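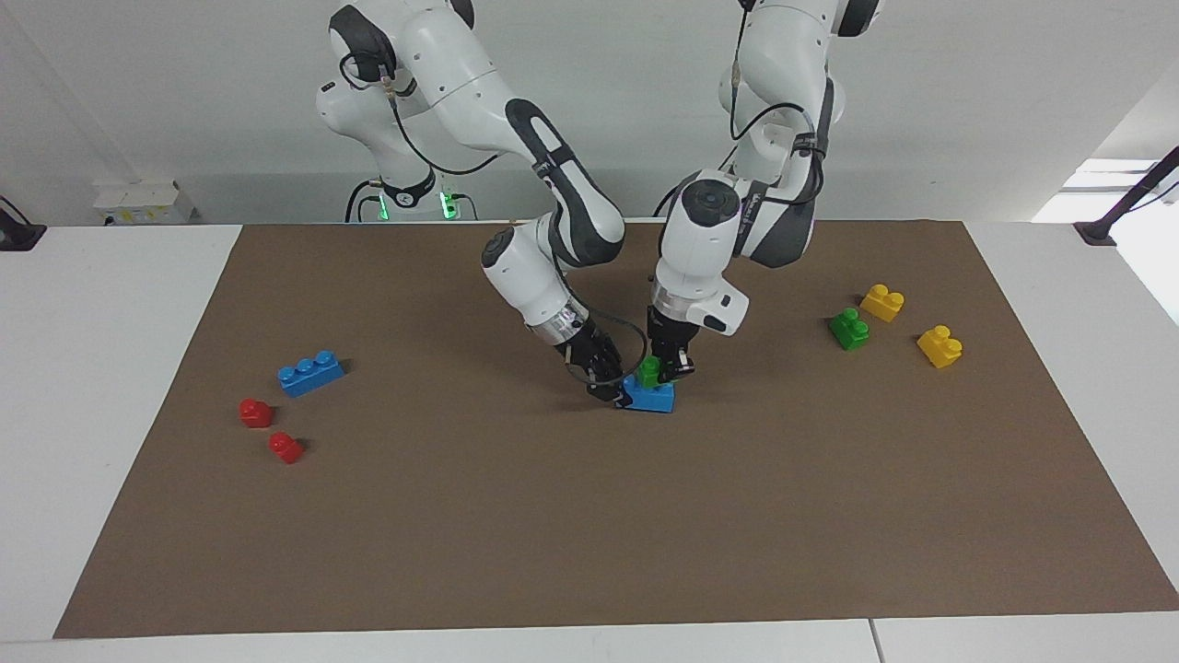 Skilura brick cell

The Skilura brick cell is a two-armed robot workstation used for practicing and recording small assembly tasks with toy bricks. It was set up at the Bruvton workshop by Harpreet Lévesque and Naomi Kirui, and its upkeep has since passed to Leonor Morais. The cell is known mainly through its maintenance manual, which has been copied by other groups that run a pair of light arms over a single table.

Layout

The cell consists of a white table, a base unit at the back and two white arms that reach forward over the work area. The arms are named from the robot's own side. An operator standing at the front of the table therefore sees the right arm on the left and the left arm on the right. Cable labels, log entries and spare parts all follow the robot's naming, and the manual warns against mixing the two systems.

A brown mat covers the middle of the table and marks the area in which parts may be placed. A white margin is left beside the mat. Loose items such as tools, spare fingers and rags are kept off both the mat and the margin while the arms are powered.

Two green indicator lights on the front of the base show the state of the arm controllers. Both must be lit before a program is started. If one stays dark after power-up, the operator shuts the cell down at the main switch, reseats the power connector of the arm concerned and tries again. A second failure is treated as a controller fault and entered in the log.

Grippers

Each arm ends in a parallel-jaw gripper with black fingers, joined to the wrist by a metal flange. The jaws close on the sides of a brick and leave the studs free. In the stacking task, one brick is placed on another with the two grippers working very close together, and most of the wear in the cell comes from this step. The fingertips touch each other more often than any other parts of the machine.

Fingers are changed in pairs. Replacing only one leaves the jaws meeting off center, which turns the brick slightly as the grip closes. The procedure in the manual is as follows:

1. Move the arm to the service pose and cut the power.
2. Support the gripper by hand and remove the finger screws.
3. Wipe the seating faces with a dry cloth.
4. Fit both new fingers loosely and close the jaws by hand until the tips meet.
5. Tighten the screws a little at a time, going from one finger to the other.
6. Restore power and run the open and close test for 200 cycles.

The screws are checked again after the test. Any screw that turns freely is taken out, cleaned and refitted with fresh thread lock.

Cables

Cables run along the outside of the arms and are held by ties at the links. Enough slack has to be left near each wrist for the joint to turn through its full range. A tie set too tight pulls on the connector, while a loop that hangs too low can catch on the other gripper when the two are brought together. Slack is set with the wrist at both ends of its travel and then checked in the stacking pose.

The wrist cable is the part most often replaced. The first one on the right arm failed after 2,088 stacking cycles and the second after 2,394. Following the second failure, Morais set a fixed replacement interval of 2,000 cycles for both arms, whether or not a fault had been seen.

Alignment

The arms share one coordinate frame, with its origin at a corner of the mat. The mat must not be moved after alignment. If it is lifted for cleaning, or if either arm has been unbolted, the alignment is repeated in full.

Each arm in turn is brought to a set of marked points, and the error at each point is written down. The grippers are then made to approach each other slowly over a single brick. A steady offset in one direction points to the frame settings. An offset that changes with the height of the arm usually comes from play in the elbow, and correcting it in software is not advised.

Light from a nearby window also affects the cell. Bricks cast short shadows on the mat, and the part finder developed by Candela Garrido at first read some of the darker ones as part of the brick. The fix was a change in the color threshold.

Parts

The cell uses bricks in blue, red, green and yellow. They are scattered at different angles at the start of a run, so that the arms do not always meet them in the same position. Bricks with worn studs are taken out of use, as a loose fit can hide a placement error.

Related cells

A second cell was built at Muriithi by Gladys Lukumay to the same table plan. It uses Fevik fingers, which are longer and need a different service pose. The wrist cable interval is the same, but alignment values cannot be carried over from one cell to the other.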